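**Rehomed greyhound keeps bolting her food, and the harness question again**

**marrowfat_jen**
Evening all. Some of you will remember me from the long thread in April when we were waiting on our home check. Well, she's here! Her racing name was a mouthful so she's Tiketti now, after my niece's suggestion, and she answers to it when there's cheese involved. She's a small black bitch, five years old, and I'm besotted.

Two things I'd love some help with. First, she eats as though somebody's timing her. The bowl is down for 20 seconds and then it's empty and she's looking at me. She was sick on the landing twice last week and I'm sure that's why. Second, the rehoming centre sent us off with a collar and a martingale lead, and my sister (who has had spaniels all her life and is never short of a view) says I'm mad not to have her in a harness. What do you all do?

**oldbrackenfold**
Congratulations Jen, lovely news, and a black one too, they do wait so long sometimes.

On the food, ours was exactly the same and he'd come from a kennel where he ate next to a very pushy brother. We fed him off a muffin tin, a spoonful in each hole, and it took him a good few minutes. Split the day's food into three meals as well if you're home enough to manage it. He never got slow exactly but he did stop bringing it back up.

**Pipkin&Co**
I'd go easy on the muffin tin myself. We tried it and our girl picked the whole thing up and flung it across the kitchen, and then she was frightened of the noise and wouldn't go in there until bedtime. Poor love. She'd only been with us nine days. A slow feeder with a rubber bottom stayed put much better.

**oldbrackenfold**
Fair enough, Pipkin, ours was a heavy old tin and he was a placid boy. I wouldn't give one to a nervy dog either, now you say it.

**marrowfat_jen**
Thank you both, I don't think mine would cope with a clatter. She's funny about the kitchen as it is. She'll come as far as the door and put one foot on the lino and then think better of it, and if I so much as put a plate away she's off back to her bed with her ears flat. I've been feeding her in the hall so she can see both ways out.

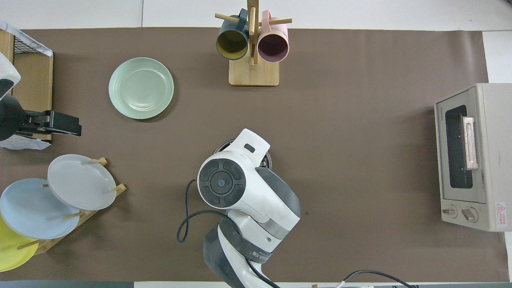

She does come a bit further in if I sit on the floor and ignore her, so I've been having my tea down there of an evening, which my knees don't thank me for. Last night she got all four feet in and stood there for as long as it takes to eat a boiled egg. I was so proud I rang my sister.

**Sofia Andreadis**
Jen, that's wonderful, keep doing just what you're doing with the egg. I've fostered for years and the floor in the kitchen is nearly always the sticking point. Put a couple of bath mats down, end to end from the door, so she's got something to grip. They've often never walked on anything shiny in their lives and it must feel like ice to them.

Do ring the vet about the sickness though, if you haven't. Twice in a week is probably just gulping but she's new, and they may want to weigh her and check when she was last wormed.

Harness, yes, from me. With a lead clipped to the collar as well, for the first months. I've had a Trulen one on every foster since 2 of mine backed out of their collars in one summer.

**wilex_hound_dad**
Got to disagree on harnesses, sorry Sofia. A properly fitted martingale sits up high behind the ears and they can't back out of it. Greyhounds can get out of a harness in a blink because of that deep chest and no waist. I've seen it happen in a car park, and that dog was missing for 35 hours. The owners had spent a fortune on it too.

**Sofia Andreadis**
Was it one with the second strap, round behind the ribs? The ordinary two-strap ones I'd agree with you about, they're no good at all on this shape of dog.

**wilex_hound_dad**
Two straps, I think. I've not tried the other sort, so I'll give you that. I'd still want the collar on.

**Pipkin&Co**
Belt and braces here, both at once, and a tag with my phone number on each. And Jen, check that the microchip is in YOUR name and with your address. Ours was still down to her old trainer a year after we got her and I went cold when I found out.

**marrowfat_jen**
Oh crikey, I hadn't thought of the chip. I've got the paperwork in the drawer with the boiler manual so I'll look it out tonight. Vet is booked for tomorrow at half past four. Bath mats I can do straight away, there are two in the airing cupboard we never use.

**oldbrackenfold**
Let us know how she gets on with the scales. Ours had to be lured on with liver cake, and he sat down on the receptionist's foot afterwards.

**marrowfat_jen**
Back again! She's fine, a bit underweight, and they said three small meals and soak the biscuit first. Chip was still with the rehoming centre so I've changed it over. I've ordered a three-strap harness and the slow feeder with the rubber bottom, and my sister is being unbearable about it.

Mats are down. She's asleep on the second one.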